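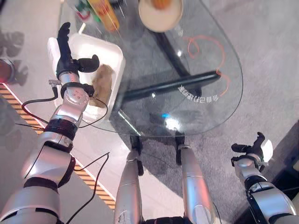

Do longer loan periods mean fewer overdue library books?

Longer loans cut the number of books that come back a few days late, but they made very little difference to the books that never come back.

Overdue: Late Returns at the Baranauskienė Reading Room, Rurnard
Final project report, Introduction to Social Research

Background

The Baranauskienė Reading Room is the smaller of the two public libraries in Rurnard. It sits above the post office, up a staircase that most of its regular users mention before they mention the books. It lends novels, cookbooks, large-print westerns and a collection on river fishing that is much bigger than the river. In April of last year it dropped fines altogether and doubled its standard loan from two weeks to four.

The course required a project on "a local change with measurable effects." My first proposal was on parking, and it came back with the comment that four other people had proposed parking. I had a library book in my bag at the time that was nine days late. The second proposal wrote itself.

I wanted to know whether people returned books later after the change, and what they thought they were doing when they did. The library in Harkeck, across the Losska, kept its fines and its two-week loan, so it gave me something to compare against. Harkeck people are very proud of their fines.

What I used

Both libraries gave me return records with the borrowers' details removed. After taking out renewals, interlibrary loans and one atlas that seems to have been checked out to the building itself, I had 1,611 overdue returns to work with, covering the months before and after the change.

I also wrote a paper survey and left it at both front desks. My plan called for 300 responses. I got fewer than that, and a number of the ones I did get were filled out by people waiting for the bus who had come in to be warm. I kept them in. They borrow books too, or said they did.

The survey took up to 10 minutes, which was too long. The last page asked people to rank seven reasons for returning a book late, and a lot of them ranked the first three and then drew something. If I did this again I would cut the ranking question and the one about reading habits, where everybody lied. I can say this with some confidence about the person who claimed to finish a book a day and had borrowed two cookbooks in a year.

What the records showed

In Rurnard, the share of books coming back late went down after the loan period doubled. Most of the old lateness had been the short kind: three days, five days, a weekend and then a Tuesday. Give those people four weeks and they are on time, at least on paper. They are keeping the book longer than they ever did. It just doesn't count anymore.

The very late group hardly moved. These are books out for three months or more, and they look much the same before and after, and much the same in Harkeck as in Rurnard. Fines did not bring them back and neither did kindness. When I showed this to the desk staff in Rurnard they were not surprised. When I showed it to the desk staff in Harkeck they asked if I had included the holidays.

I had included the holidays.

Cookbooks are the latest category in both towns by a wide margin. My guess is that a cookbook has no ending, so there is never an obvious moment to be done with it. Crime novels come back fastest. Fishing books come back on time in winter and vanish in spring, and I don't think that needs a theory.

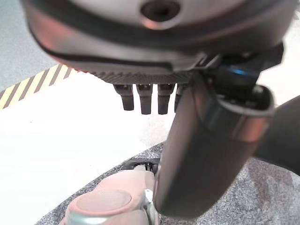
The survey was where the project got harder, because what people said did not match what the records said. In Rurnard, most people who answered told me they were better about returning books now that there were no fines. They felt trusted, several wrote, and so they made an effort. That may be true. It is also what I would write if someone handed me a survey at the library desk while I was holding a library book.

In Harkeck the mood was different. People there tended to describe the fine as a fee. One response said, in full, "I pay it, so it's fine." I have chosen to believe the pun was on purpose. If a late book costs less than a cup of coffee, a fair number of people will buy the extra week and feel that they have settled the matter honorably. The guilt that Rurnard borrowers reported was almost absent in Harkeck, where everyone had receipts.

The question I was most pleased with asked where the book was right now. The car was the most common answer in both towns, followed by "next to the bed" and "my sister has it." Several people had intended to return the book that same day and had come to the library without it.

Problems

There are plenty. The two libraries are not the same size and do not own the same books. Harkeck has a return slot on the street, so a person can drop off a book at midnight in slippers, while in Rurnard they have to climb the stairs during opening hours. I only realized how much this might matter after the surveys were printed. A better version of this project would be about the slot.

I also had no way of following one borrower over time, which is right for privacy and annoying for me. I can say that lateness changed. I can't say that any particular late person did.

Last, I am not a neutral party. My own book was the fishing one.

What I would tell the library

Keep the longer loan. It made the short overdue list shorter, the staff send fewer reminder cards, and people like it. Don't expect it to rescue the books that have been gone since winter. A phone call might, and the Rurnard desk used to make them until the phone was moved to the back office, where it now serves mostly as a place to put the stapler.

Consider a return slot. I know the post office owns the ground floor and has opinions about its wall.

Note on length

The limit for this report was 2,000 words and I am well under it. The tables of return dates for both libraries are in the appendix, along with a blank copy of the survey, including the ranking question. Please don't fill it out.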